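4 March 2020

Back from Dridden with sore feet and way too many snacks (Kamlesh let me loose in Maddocks with a 500 rupee note, his mistake!).

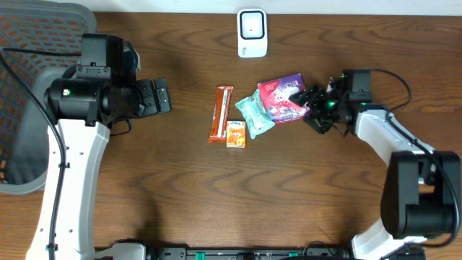
I've sworn off sugar until July, or that was the plan. Bethel says one treat a day doesn't count and I'm choosing to believe her. The purple and red one is mine, hands off, and the mint-green one can go to whoever asks nicely. Everything else goes in the basket. 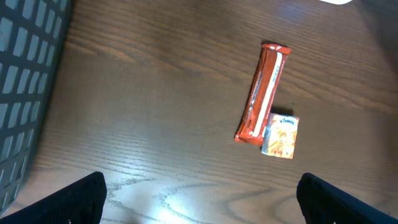 Red-orange wrapper, very shiny, very tempting

Kamlesh wants to take a few along to Vernon tomorrow — fine by me, as long as he asks before raiding the lot.
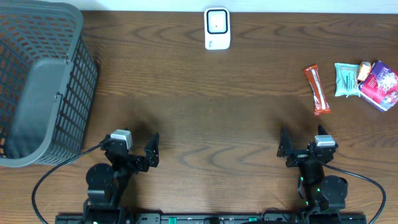
He never asks. Anyway, tea, then bed, and I still have to call Bethel back about the train.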